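Block stacking task, student robotics club, second data release. Maintained by Joaquim Cunha. Questions about the teleoperation side go to Wolfram Diekmann.

Last edited Sep 18, 2026.

# neves-stack

Recordings of a two-armed robot stacking three coloured cubes on a marker. Club members drove the robot by hand for every episode. The data was collected for the Brollo Student Challenge, manipulation stream, and is shared here so the other teams can train on it and so next year's members don't have to start from nothing.

If you only want to train a policy, read **Layout** and **Known problems** and skip the rest.

## The task

The marker is black and flat and stays on the white table. The red cube goes on the marker, the yellow cube goes on the red one, and the green cube goes on top. The order is fixed. An episode is a success if all three cubes are standing when the operator presses the end pedal and both hands are clear of the stack.

The red cube may already be on the marker at the start. Those episodes are tagged `red_placed` in the metadata. Yellow and green are set down by whoever is resetting the table, anywhere the right hand can reach, at any rotation. 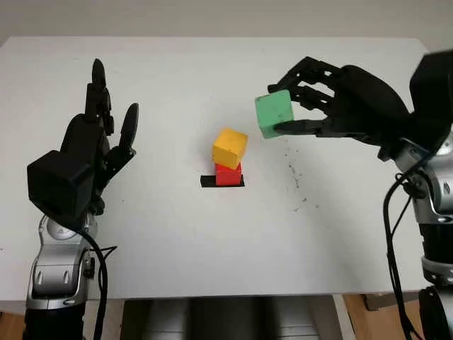

*Head camera. Green cube in the right hand, yellow on red at the marker.*

The yellow cube does not have to line up with the red one. We argued over this for a while in January and settled on leaving alignment out of the score, as the challenge rules only ask whether the stack stands. There is an `offset` field in the metadata if you want to filter the crooked ones out yourself. It is filled in by eye, so treat it as a rough label.

## What is in the release

| Item | Value |
|---|---|
| Episodes | 91 |
| Operators | 12 |
| Collection sessions | 14 |
| Episodes marked failed | 13 |

Failed episodes are included. They are in the same folders as the good ones, with `success: false` in the metadata. Most are drops. In a few the operator knocked the stack while pulling the hand away.

Operators are listed by number only. Some had driven the arms for a whole term and some were on their first session, and it shows in the speed. The `experience` field is `new` or `regular`.

## Layout

```
neves-stack/
 episodes/
 ep_0001/
 head.mp4
 joints.csv
 hands.csv
 meta.json
 ...
 splits/
 train.txt
 val.txt
 tools/
 replay.py
 check.py
```

- `head.mp4` is the head camera view.
- `joints.csv` has arm joint angles, left then right, one row per video frame.
- `hands.csv` has finger commands and finger readings. The commands come first.
- `meta.json` has operator number, session number, success, tags and free-text notes.

The split is by session. Don't reshuffle it if you want your numbers to be comparable with ours.

## Start poses

Both hands start open and raised, clear of the cubes. The operator holds still until the recorder beeps and then begins. 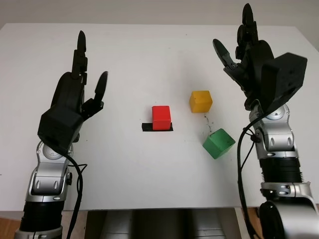 *Both hands open and raised. Red on the marker, yellow and green to the right.*

The two arms don't have to match at the start, and they usually don't. Early on we tried to enforce a fixed pose and lost too much session time to it. If your method needs a common start, `replay.py --trim` cuts each episode at the first frame where a hand moves toward a cube.

The left hand does very little in this task. We kept its data anyway so the files have the same shape as our two-handed tasks.

## Running the tools

You need Python and the packages in `requirements.txt`.

```
python tools/check.py episodes/
python tools/replay.py episodes/ep_0001
```

Run `check.py` first. It looks for missing rows and for video that is shorter than the joint log. `replay.py` plots the joints beside the video. It does not talk to the robot. Playback on the hardware goes through Larex, our control program, and that lives in a separate repository.

## Known problems

- The black cable on the right arm hangs on the inner side and can pass close to a cube in the head view. Colour-based cube detection should allow for this.
- There are small dark specks and smudges on the right half of the table. A background-subtraction script written by one of our members picked them up as objects. Mask them or raise the size threshold.
- The cubes are not clean. The green one has darker scuffs on its faces, so a narrow colour range will miss parts of it.
- When the right hand is over the stack it can hide the top cube. Don't rely on the camera alone for the release moment. Use the finger readings.
- Notes in `meta.json` are whatever the operator typed. Spelling varies, and a few are blank.
- Session 9 has the wrong session number in its notes field. The `session` field is correct.

## Not included

Wrist cameras, force readings and audio were not recorded. There is no depth.

## Use

Free for coursework and for any team in the challenge. Please mention neves-stack in your report. If you find a bad episode, open an issue with the episode number and the frame, and Joaquim will tag it in the next release.

## To do

- [ ] Merge the finger calibration file (Wolfram)
- [ ] Fix the session 9 notes
- [x] Add `red_placed` tag to older episodes
- [ ] Write up the reset procedure for new members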